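Keep the Bag, Fix the Strap

May 14, 2018

Most households own more bags than they need and throw out more than they should. When the town drop-off on Salian Street changed its rules last year, fabric bags went into the general trash, and 266 of them were weighed in by June. Many needed one seam or one strap put right.

A bag usually fails in a few places. The zipper jams, the lining splits, or the webbing pulls out of its stitching. The big panels last for years. A local shop charges 17 dollars to sew a strap back in. A new bag of the same size costs 70, and I doubt its strap is sewn any better.

I would ask people to open a bag and look inside before they give up on it. A strap end that was never sealed will fray, and the weave opens a little more each time it is handled.
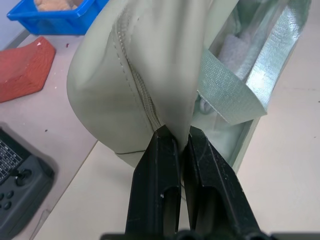
Makers could do more. A folded and bar-tacked strap end adds very little work at the factory. Stores could sell webbing by the yard next to the thread, as the old Hendedik store did. The town could set out one bin for bags worth repairing and leave it there for 20 weeks. If it stays empty, take it away.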